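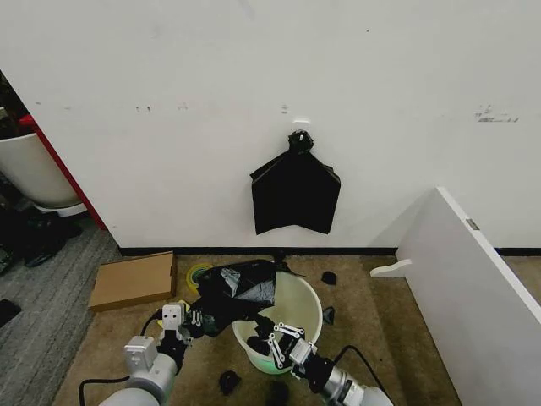 Shared buildings spend a good deal of effort on recycling rules and very little on the small bin in the corner. At Elgate, where I have managed the common rooms for two winters, the office bin draws more complaints than the heating. I wish to argue that the bag, its placement and its replacement deserve a written standard.

## The case for a spare on the wall

Our present guidance, drafted by Ambros Pichler, asks that the next bag be kept within reach of the bin. I support it fully. A bag stored in a supply closet on another floor is a bag that will be fetched tomorrow. A knotted black bag on a small white hook, directly over the bin, takes up no floor space and can be found by a visitor.

The objection from Storard is that a hanging bag looks untidy. Our walls already carry scuffs and smudges, and a bag does them no further harm.

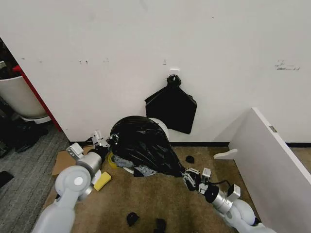

## Liners and floors

The liner should be wide enough to fold well over the rim. A generous bag bulges and creases, and some colleagues find this unsightly, but a tight one slips down under the first load of paper. Scraps that land on the carpet should be picked up before the old bag is tied. Flat cardboard belongs with the recycling, and tape should go back to the drawer.

The whole task takes up to 60 seconds. It should be assigned by name, each November, for the year ahead.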